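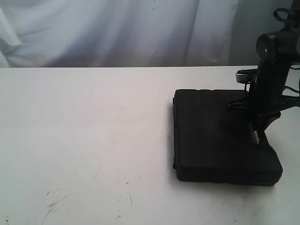 Re: [Pillai-users] water bill went up again

> Ours came to 109 dollars in November and we were away for half of it.
> Has anyone on the Vemuner side had their meter checked?

We had ours checked last month. The reading on the bill was 2536 and the dial in the pit said 2039, so somebody had misread it or typed it in wrong. I called the office at 8 in the morning and got through on the second try. They asked for a photo of the dial with the lid open.

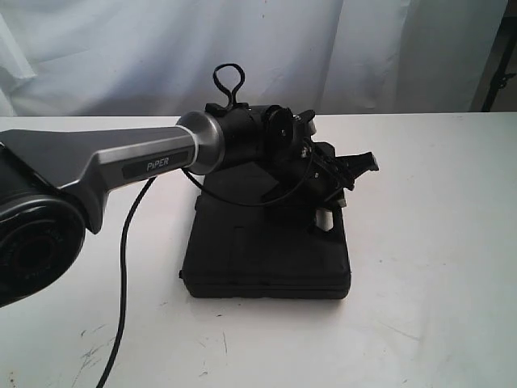

The credit showed up on the next bill. They did not charge for the visit.

If your numbers match, look for a leak before you call. Turn off every tap, write down the reading, and check it again after two hours. Ours turned out to have a slow toilet as well. A new flapper from the hardware store on Pindinex Road fixed that.
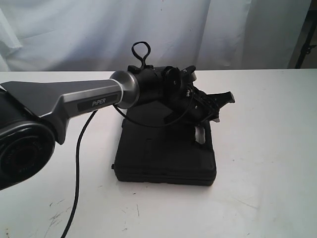
Black case on the white table, with the PiPER arm over it.

The office closes at 4 now, not 5.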